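Lists > Office and Home > Small Workrooms > Message 356

Re: Desk with drawers, or desk and separate cabinet?

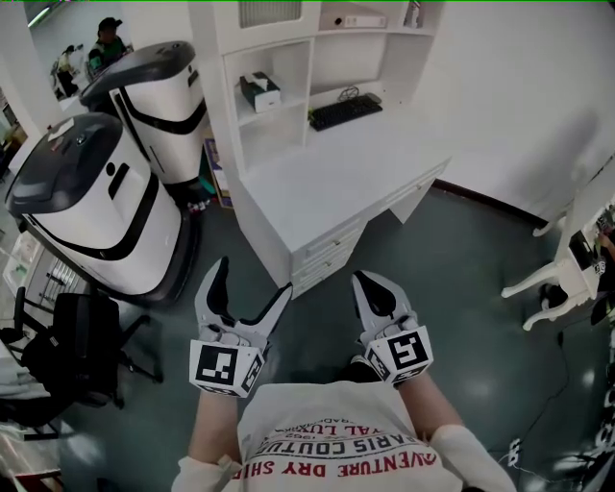 Reading time: 2 minutes

Last updated: November

Ekkachai Suksawat wrote:
> We must furnish one room at Hailu before the winter. I hesitate between
> a desk which has its own drawers and a plain table with a cabinet on
> wheels. Does anybody live with the first kind? And do you put shelves
> over it or not?

Dear Ekkachai, dear all,

I have lived with the first kind for eight years, so I allow myself to answer. Our desk is white, with three drawers in the front and small gold knobs. The shelving unit rises behind it, also white, with open compartments.

The drawers are good for paper and pens. They are not good for chargers – everything becomes one knot, and then the drawer does not close. I would give one drawer only to cables and label them before they go in. The cables behind our keyboard are still a tangle, so please take this as advice and not as boasting.

About the shelves: yes, I would have them, but open ones collect everything that has no other place. We keep a tissue box on one of the lower shelves and I try to defend the rest. The keyboard goes under the upper shelves, and the desktop stays flat and free for writing.

One more point is the knobs. At Tirnik they bought the same color and two of them became loose in the first month. A small washer behind the knob was enough.

For a dark floor like ours, white furniture is pleasant, but you will see every crumb on the floor. Please measure your doorway before you order.

With kind regards,
Kazimiera Czerwiński
Vuluteck

Recent in this list:
Knobs or handles for narrow drawers
Kakance shelf brackets, which screws?
Labels that stay on cables
Washing a dark floor without stripes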